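12 May 2020. Drutham sim cell, camera mounts and gripper check

Good day on the kitchen cell! The Gramard update had reset both wrist camera rolls to factory, so I went back through the mount file line by line and put the offsets in again by hand. Body view first, with the right arm over by the counter and the pot, guitar and hammer on top.
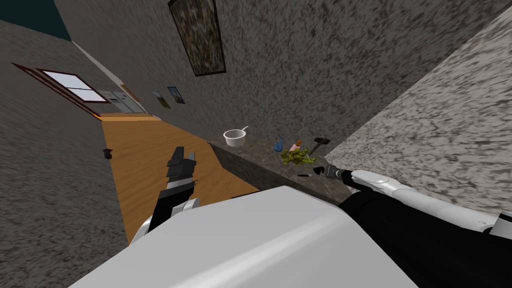
The left shoulder limit had crept up by 2 degrees — corrected, saved, and copied to the Edimell folder. Joint damping I left alone. After that the wrist views, fingers open.

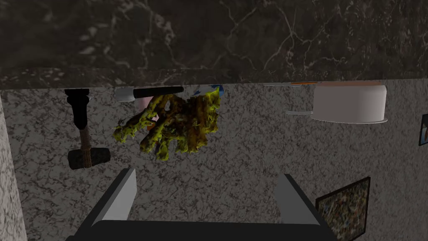

Ctibor Slanina
cell upkeep, Drutham

Finger travel now reads 40 mm in the config, same for both hands, and I love how quickly the reload goes with the new script (almost 16 seconds, start to finish). Still to do: the roll sign on the wrist views, then the Kettunen texture pack.

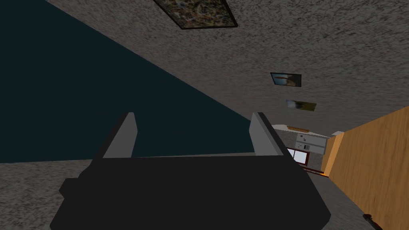
Please don't touch mounts.cfg until I've tagged it. The old copy is in the August folder if anyone wants to compare.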